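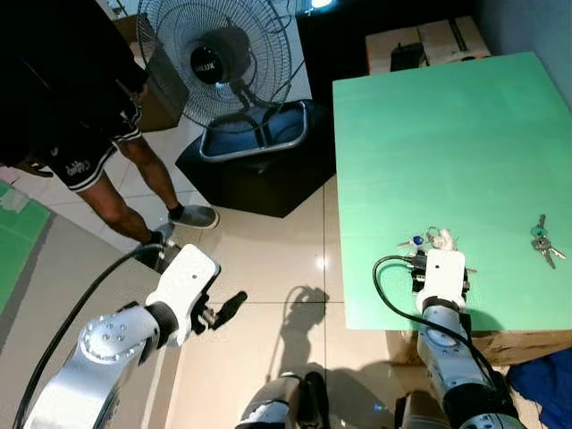

Care and Storage of Household Keys

Residents of Rollatness are asked to keep keys in one fixed place in the home. A smooth, uncluttered surface near the entrance is suitable. Keys should not be left on upholstered seats or in the pockets of clothing intended for the wash.

Sorting

Lay each bunch flat and set it apart from the others before checking it. Remove any key whose lock is no longer in use. Heavy bunches should be divided in 2, with the keys used daily on one ring and those for sheds, cellars and mailboxes on another.

A fob or tag in a clear color makes a bunch easier to tell from its neighbor. Tags should carry a short word or a number – never the street address or the apartment number.

Cleaning

Wipe metal keys with a cloth dampened in warm water and a little dish soap, then dry them at once. Electronic fobs must not be placed in water. Soft trinkets should be taken off the ring and washed by hand. They may be dried in front of a floor fan on a low setting and need to be fully dry before they are put back.

Stiff locks

Apply a small amount of graphite powder to the key, insert it and turn it several times. Cooking oil should not be used, as it collects dust inside the cylinder.

Spare keys

Requests for spare keys are handled by Bit-na Yeom at the Rollatness housing office, extension 273. Please allow 15 working days. Lost keys are to be reported to the same office without delay.

Revised 2020-06-28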